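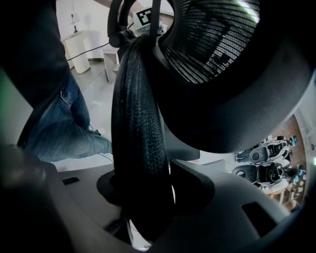
Chapter 9
Grippers You Hold in Your Hand

I built my first hand-held gripper on a bench I shared with Deolinda Teixeira, and it couldn't pick up a sock. Two fingers, one cable, a gray shell I'd sanded badly. We named it Potow and kept going!

In this chapter you'll build a pair, one for each hand, and you'll try them on big awkward furniture before anything small. I like an office chair for this – it has rims, joints and mesh, and it swivels when you least want it to. Put a marker cube on top of each gripper first (Chapter 2 has the pattern to print), and let the cable hang with plenty of slack.
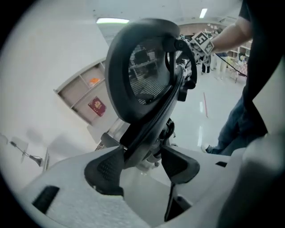 9.1 What You'll Need

Finger pads, a shell, a marker cube and almost 100 small screws. Yes, you'll drop a few.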